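Chapter 4

Seeing the Work: Visits, Demonstrations and Open Days

What this chapter covers

4.1 Before the visit
4.2 What to ask for on the day
4.3 Reading a demonstration
4.4 A home visit: the Hamada open day
4.5 Writing the visit report

Words used in this chapter: demonstration, teleoperation, hand-held gripper, hem, reset, take, success rate, site host.

By the end of the chapter you should be able to plan a short visit to a place where automation is being built or used, watch a task closely enough to describe it to someone who was not there, and write a report that keeps what you saw separate from what you were told.

Most people first meet a robot on a visit. A class goes to a packing hall, a buyer is invited to a supplier, or a firm opens its doors for an afternoon and puts out chairs. The visitor sees a machine do a job several times, hears a talk, and goes home with a leaflet. A week later it can be hard to say what the machine did. Visitors remember the noise, the colour of the arm and the one time it dropped something. They do not often remember how the parts reached the machine, who put them there, or what happened between one run and the next.

The chapter is built around two visits. The first is to the packing hall at Miltitz, where boxed spare parts are sorted on to pallets. The second is to a house used for the Hamada open day, where the job was handling clothes. We have chosen them for their differences. At Miltitz the objects are stiff, the light never changes and the floor is marked with paint. Clothes are soft and take a new shape each time they are touched, and a house has furniture in it.

4.1 Before the visit

Write to the site host at least two weeks ahead. Say how many people are coming, what they already know and how long you can stay. Ask whether you may take notes and pictures, and whether there are rooms or screens that must be left out of them. At Miltitz the host sent back a one-page sheet with the shoe rules, the times of the two breaks and a plan of the hall, and the group read it on the coach.

Find out which task will be shown. "You will see the robot working" is too little to prepare with. "You will see cartons of two sizes moved from a belt to a pallet" is enough. Once the task is known, do it yourself by hand. If the task is folding a shirt, fold one on a table, slowly, and write down each step. Most people leave out several steps the first time: turning the shirt over, pulling a sleeve straight, smoothing out a crease with the side of the hand. Bring this list with you. It is the best guide to what to look for.

Give each member of the group one thing to watch. One person watches the object, another the tool and another the people. Someone should keep the time. A group in which everyone watches the arm will come home with one set of notes copied out several times.

4.2 What to ask for on the day

Ask to see the task from the beginning, including the setting up. A host will often start with everything in place, because setting up is slow and not much to look at. It is still part of the work and has to be paid for. At Miltitz the setting up took 18 minutes and needed two people. The run that followed was quick, and a visitor who had come in late would have gone away with a very different idea of the hall.

Ask to see the reset as well. A reset is whatever has to be done before the task can be run again: crumpling the shirt, putting the cartons back, moving a tray to its starting place. Note who does it.

Ask how many times the task has been tried in all, and over what period. In the Zerkura trial at Miltitz the hall kept a log of 1735 carton moves, of which 145 were stopped by a person. Both numbers were on the wall beside the line. The host was also ready to say what counted as a stop, and it is worth asking this even when the figure is given freely. In this hall a carton put down crooked did not count as a stop if the next one could still be placed.

4.3 Reading a demonstration

The word "demonstration" has two meanings in this field, and visitors mix them up. In the first, a machine shows people what it can do. In the second, a person shows a machine what to do. The person carries out the task, the movement is recorded, and the recordings are used later to train the machine.

The second kind can be done by teleoperation, where a person steers a robot arm from a distance. It can also be done with a hand-held gripper. This is a tool with two fingers like those of a robot, carried by a person who walks up to the object and works with it directly. The person's arms do the reaching and the fingers of the tool do the holding. A visitor expecting a large machine may not see at first that the work has begun.

When you watch either kind, write your notes in the present tense and keep to short sentences. "The fingers close on the edge of the cloth" is a good note. "The system handles fabric well" is an opinion, and it belongs in a later part of the report.

4.4 A home visit: the Hamada open day

The open day was held on 15/05/2022 in an ordinary house. Visitors went in small groups, took off their shoes at the door and stood by the wall of the main room while the work went on. Chie Sakamoto was the host. She gave a short talk in the kitchen beforehand and asked people to save their questions for the pause after each take. A take is one complete recording of the task.

The garment was a white T-shirt, laid out flat on a green tatami mat.
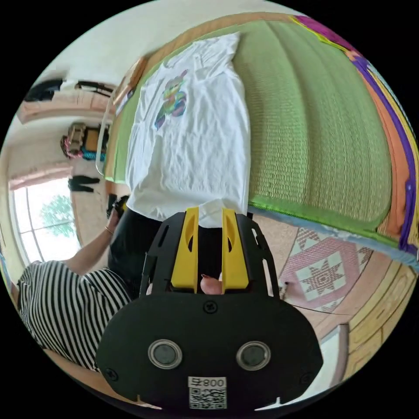
Miyuki Maruyama

The two yellow fingers are at the lower hem of the shirt, and a thumb can be seen pressing in the gap near their base. The cloth is flat but not smooth, with creases across the chest and body. Compare this with the cartons at Miltitz. A carton can be described by its length, width and height, and these stay the same when it is picked up. No such description would do for the shirt. Lift one point of the hem and the rest of the cloth moves too, by an amount that depends on its weight, on the creases already in it and on how it drags over the mat.

The choice of the hem is worth a note of its own. Thin cloth lying flat gives a pair of fingers little to close on. An edge is easier to get hold of than the middle, and a hem is thicker than the cloth beside it. If you did the exercise in 4.1, look back at your list and see where your own fingers went first. Many readers will find that they took the shirt by its edges without thinking about it.

Look at the room as well. Next to the mat there is a patterned rug, and beyond the rug a pale wooden floor. A window lets in daylight, and there is a shelf of mixed belongings on the wall. At Miltitz the hall had been arranged so that the machine met the same view every time. A machine meant for homes has to find the shirt whatever lies around it, and recordings made in only one bare room would be a poor preparation for that.

Questions from the visitors were mostly practical. One asked how long a person could go on before their hand grew tired, and Sakamoto answered that people changed places after every few takes. Another asked how many takes there were so far. The count for the clothing task, known inside the project as Zoren, stood at 569 that morning. A third wanted to know when a robot would do the folding at home. Sakamoto gave no date. She said the recordings had to be checked first and that some would be thrown away.

4.5 Writing the visit report

Write the report within two days. Use four headings: what we saw, what we were told, what we did not see, and what we think. Put every sentence of your notes under one of them. The count of takes from the open day goes under the second heading, as the visitors did not watch them being made. The shirt on the mat goes under the first.

The third heading is the one most often left blank. At Miltitz the group did not see the hall at night, though they were told the line ran then. At the Hamada house they did not see a robot arm fold a garment. Neither gap is a fault in the visit, but a reader who is deciding whether to spend money will want to know about both.

Send a copy of the report to the host before you pass it on to anyone else, and give them a week to correct names and figures. Your opinions under the fourth heading are your own, and the host does not need to agree with them.

Section 4.1 continues with a sample letter to a site host and a blank planning sheet, which may be copied for class use.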